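4.2 Resuming interrupted transfers

The copy manager described in Section 3 divides every source file into blocks of fixed size and keeps a journal of the blocks which were already confirmed by the destination. In this section we examine how the journal behaves when a transfer is stopped and started again. We compare three tools: Vostine, which is our own implementation, Clandetti, which restarts a broken file from its beginning, and Quintero, which continues from the last byte that is present at the destination.

The test folder contained 2,040 files. Most of them were small text and settings files, but 13 were disk images and long video recordings, and these made up the greater part of the volume. The remaining material came from the shared store of our department.
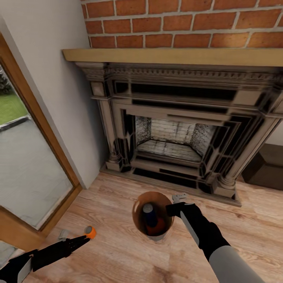
All transfers were made between two desktop computers on the same local network, with no other user logged in. The destination folder was emptied before each run, and both computers were started again so that the file cache of the operating system could not influence the result. We interrupted each transfer in two different ways. In the first, the user pressed the pause button and closed the program. In the second, the network cable was pulled out while a large file was being written. The second case is the more difficult one, as the program receives no warning and the last blocks may be lost even if the write call has already returned.

After a normal pause the three tools gave the same final result, and all files at the destination had the same checksum as the source. The difference lay only in the amount of data sent again. Clandetti repeated the whole file that was open at the time of the pause. For a small file this has no practical meaning, but for a disk image it can cost the user a long wait. Quintero and Vostine continued inside the file.

After the loss of the cable the results were less equal. Quintero trusts the length of the destination file. On the file system we used, the length may be recorded before the content is written, and in 4 runs the resumed file had the correct length but a wrong checksum. Quintero reported no error in these runs. Vostine reads the last journal entries, compares the matching blocks on both sides and goes back until it finds a block that agrees.
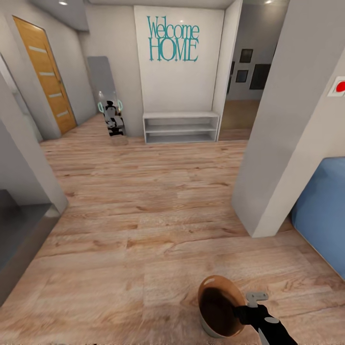

Figure 4. Rendered interior views.

The comparison of blocks has a cost. When the journal is long, reading it at start-up delays the first byte, and this delay is noticed by the user because the progress bar does not move. An early version of Vostine kept one entry for every block. Following a suggestion by Harpreet Hiebert, we now join neighbouring confirmed blocks into one entry, and after the longest of our transfers the journal held 1,048 entries. We did not observe any case in which joining the entries led to a wrong resume point.

A question remains about files which are changed by another program during the pause. Vostine stores the size and the modification time of the source, and if one of them is different it begins the file again. This rule is simple but it is not complete. Some programs write into a file and afterwards set the old modification time back, and such a change would not be noticed. The Bavo library, on which our checksum module is built, offers a full check of the source before resuming, but the whole file must then be read, and for a slow disk the benefit of resuming becomes small. We therefore left this check switched off by default and placed it in the settings window.

The order in which files are taken up again also needs some attention. Prys Wogan proposed to finish the broken file first and only then to return to the waiting list, and this order is used in all measurements of Section 4.3.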